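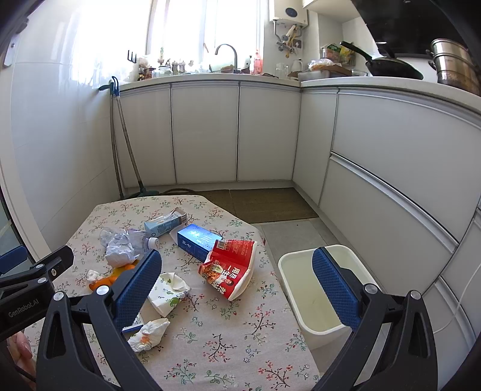
Nomvula Hlongwane lleva 23 años corrigiendo recetas ajenas y todavía no ha encontrado una que diga la verdad sobre la cebolla. "Cinco minutos hasta que se dore", lee en voz alta, de un recetario que tiene el detalle de no enseñarme por la portada. "Cinco minutos. En cinco minutos la cebolla se ha enterado de que está en la sartén, poco más."

Nos vemos en su despacho de Manzano, la editorial donde entró para hacer una sustitución de verano. El despacho es un pasillo con puerta. Hay manuscritos hasta en el alféizar y una balanza de cocina que usa, dice, para pesar las galeradas cuando un autor insiste en que su libro es "ligerito". El último pesaba 800 gramos sin las fotos.

Su oficio consiste en leer como leería alguien con hambre y poca paciencia. Si la lista de ingredientes pide tres huevos y en el paso cuatro solo aparecen dos, ella pregunta por el tercero. "Hubo un autor que me contestó que era para el cocinero. Se lo dejé puesto, me pareció bonito. Luego escribió una lectora muy enfadada."

Con los verbos es menos indulgente. No soporta "reservar" ("¿reservar dónde, a nombre de quién?") y ha librado una guerra de trincheras contra "un chorrito". Le pregunto cuánto es un chorrito. Se lo piensa. "En el libro de Clesness, una cucharada. En casa de mi suegra, media botella."

El libro de Clesness fue su gran disgusto y es también el que mejor se ha vendido: 323 páginas de guisos escritas por un restaurante que nunca había cocinado para menos de cuarenta personas. Las primeras recetas llegaron con cantidades de cuartel. Hubo que dividirlo todo, y las especias no se dejan dividir así como así. "Una hoja de laurel entre diez", suspira. "Explíqueme usted eso."

Para las pruebas cuenta con Sumaiya Sultana, que cocina cada plato siguiendo el texto al pie de la letra, sin permitirse un gramo de sentido común. Es lo más difícil del trabajo, me explica ella misma por teléfono, con un extractor rugiendo detrás. "Si pone 'hornear a 190' y no pone que enciendas el horno antes, yo meto el bizcocho en frío. Me duele, pero lo meto. Después le mando una foto a Nomvula y no le escribo nada debajo."

Sultana no acepta cocinas profesionales. Las recetas se leen en mesas de casa, con el mantel puesto y el brik todavía sin tirar, y ahí quiere que funcionen.

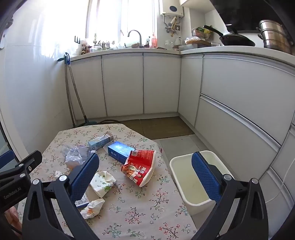
Cartones y papel arrugado sobre un mantel de flores.

¿Y las dos se llevan bien? "Muy bien por escrito", dice Hlongwane. En abril estuvieron once días sin hablarse por un sofrito. Sultana sostenía que "a fuego medio" no significa nada porque cada fogón tiene su carácter; Hlongwane, que a esa frase no se la toca, que si empezamos por ahí acabamos sin libro. Ganó Hlongwane, que es la que firma las pruebas de imprenta. El sofrito salió en la página 190 con una nota de cuatro líneas que, según su autora, no ha leído ni el impresor.

Ahora preparan un volumen de sopas con Widley, que quiere títulos cortos y fotos grandes. A Hlongwane le parece bien lo primero. De lo segundo opina que una sopa fotografiada desde arriba es siempre la misma sopa, y que ella podría poner la de calabaza en las doce recetas sin recibir una sola carta. Se queda un momento mirando el manuscrito, no sé si con tentación.

Antes de irme le pido que me diga qué cena ella. Tuerce el gesto, como si le hubiera preguntado el sueldo.

"Tortilla francesa", admite. "Sin receta. Y casi siempre se me pega."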